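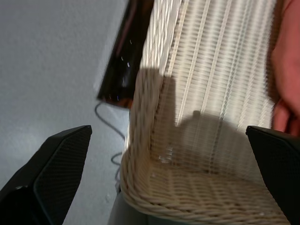 Posted by tallboy_drawers
Storage and Laundry > Baskets and Boxes
14 replies, showing page 1

Cream woven basket, tall sides: how do you clean the weave without pulling it about?

I have a cream wicker basket of the type with vertical ribs, horizontal strands packed closely between them, and a thick twisted rim. The floor is a different weave, a much more open grid. It has been used for towels for three years and the inside needs a proper clean. Dust sits in the angle between the wall and the floor and the vacuum brush does not reach it.

Two questions.

1. Can it be washed, or is it dry cleaning only (brush and vacuum)?
2. Is there a tool that gets into the bottom corner? The sides are tall enough that I cannot see what my hand is doing once it is down there.

The label has gone. I think it was sold under the Fellari name but would not swear to it.

ribandweave
First establish what the strands are. Cream baskets are sold in willow, rattan core, twisted paper, seagrass that has been bleached, and plastic. They look alike from a metre away and they do not take water in the same way.

Test: pick a strand end on the underside and damp it with a cotton bud. Leave it for a few minutes. Paper cord goes soft and slightly furry and will start to untwist. Willow darkens and stays hard. Plastic does nothing at all.

Until you have done that, keep it dry.

cupboard_under
I put mine in the shower. Cool water, drop of washing-up liquid, rinse, out on the line. Done it every February for years. No trouble.

ribandweave
What is yours made of?

cupboard_under
Wicker.

ribandweave
Wicker is the method of weaving. It does not tell you the material.

cupboard_under
Well it's a brown one from Pukolar and it's still square.

ribandweave
Then it is probably willow or rattan, and both will stand a rinse. A painted or paper one will not. I would not give that as general advice to someone with a cream basket of unknown origin.

tallboy_drawers
Did the cotton bud test. The strand went a shade darker and stayed firm. It was dry again within the hour and back to its old colour. No fur.

ribandweave
Willow or core cane, then. You can use water, but use little of it. My method:

Vacuum first, soft brush, working along the ribs and then across. Turn the basket over and tap the base with the flat of your hand. An open grid floor lets most of the grit straight through, so put a sheet down.

Wipe with a wrung-out cloth, lukewarm water, a few drops of soap. Do one wall at a time and dry it with a towel before starting the next.

Do the rim last. A thick twisted rim holds far more water than the walls and it is the part that goes mouldy.

Dry it upside down on two battens so air gets in from below. Keep it off the radiator.

Mao
Disagree on upside down. With the rim at the bottom the water runs down the wall and collects in the thickest part of the basket, which you have just said is the part that goes mouldy. Lay it on its side and turn it a quarter every couple of hours.

ribandweave
If the cloth is wrung out there is no water to run.

Mao
In theory. Most people do not wring a cloth that hard. I repair these and the rims come in black on the inside of the twist far more often than the floors do.

ribandweave
On its side it will sag if it is at all damp. A tall wall with no lid or frame has very little to hold it square.

Mao
Two hours on each side does not sag a sound basket. If it does, the corner stakes have already gone.

grey_linen
For the corner: a long-handled pastry brush, natural bristle. The silicone ones slide over the dust. I have also used a clean paintbrush with the bristles cut down to half length, so they are stiffer.

Put a bicycle lamp or something similar inside while you work. With a room light your own head and arms throw a shadow over the wall and you clean the same patch repeatedly.

tallboy_drawers
The lamp is a good point. Whatever I do the middle of the inner wall is in shade, and all I can make out is the ribs.

Mao
Have someone hold the side as well, or clamp it between your knees. If you scrub one wall with the basket free-standing, all the force goes into the opposite corner.

cupboard_under
It's a towel basket, not the Crown jewels.

Mao
It takes no longer to do it properly.

loftladder82
Alternative to cleaning the inside at all: fit a liner. Cotton, with a turnover at the top and ties under the rim. Dust and lint go in the liner, liner goes in the wash. Grirkano do plain ones but the sizes run small, so measure the inside at the floor and at the rim. Most of these baskets taper and a liner cut to the rim size bunches at the bottom.

grey_linen
Liners are fine for laundry. For clean towels I would leave it open. Lined, mine smelled stale after nearly a month.

loftladder82
Were the towels fully dry when they went in?

grey_linen
Dry to the touch.

loftladder82
Then I would look there before blaming the liner. A thick towel can be dry to the touch and still damp in the hem.

tallboy_drawers
Update. Vacuumed, tapped out over a sheet, wiped wall by wall with the cloth wrung out in both hands. The pastry brush reached the bottom corner. The quantity of lint was considerable. Soap was two drops in a bowl.

Dried it on its side, turned as Mao says, window open. It was still square the next morning. The rim felt cool to the hand for some time after the walls had dried, so I left it another day before putting anything in.

One rib on the short side has a split near the floor, perhaps the length of a fingernail. It does not move when pressed. Leave or glue?

ribandweave
Leave. Glue makes a hard spot and the strand will break next to it.

Mao
Agree with that. If it lengthens, slide a new stake down beside the old one and leave the old one in place.

tallboy_drawers
What thickness?

Mao
Same as the existing one or a touch under. Measure the rib well clear of the split. Soak the new piece before you push it in and cut the end at a slant.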